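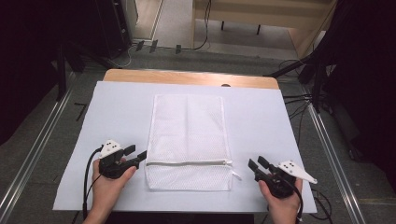 **Week 3 – product review: Toma hand-held gripper kit (Furdale)**

Notes for Thursday group. Slides to follow when Peiyu has fixed the links.

What you're reviewing: the Toma pair, left and right, held in the hand. Person does the task, kit logs it, arm learns from it later. Sold as a kit or as a service (they send people, you get data back). We only look at the kit.

### Price

- kit, pair: £2945
- single unit, spare: £1029
- support after year one: not listed, ask. Danjuma has asked twice

Compare with Grirside, who only lease. Don't compare sticker price with lease price, last year half the reports did this and lost marks.

### Build

Two black fingers each side. White marker plate on each gripper, three black dots on it, used for tracking. Plates are not the same shape to look at from above, one reads as a triangle. Keep hands and sleeves off the dots!

Cabled. One lead off each unit. Write down how the cable feels when you cross your hands over, Kittipong thinks this is the main weak point and I half agree.

### Task for the review: mesh laundry bag

White mesh, zip across the open end, laid flat on the pale paper. Open end towards you. Why this one:

- thin, see-through-ish, white on pale = hard for vision
- zip pull is small and hangs off the end, so finger tips matter
- bag slides when you pull the zip, so the other hand has to hold it (two-handed job, which is what the kit is sold on)

Do it 3 times with bare hands first. Then with the grippers. Write down where you got stuck, not only how long it took.

Smooth the wrinkles before each go or leave them, but be consistant.

### Questions to cover

1. Who is the buyer? Lab, laundry firm, somebody else
2. Can a new person use it without training? Smaranda took roughly 2 hours to feel ok with it
3. What does the brochure claim that you could not check?
4. Would you pick it over Anar's glove, and for which jobs

Reading: Filip's handout on grip types, first half only. Skip teh maths.

Reports to Laurențiu, one per pair, end of October. Max 3 pages incl. tables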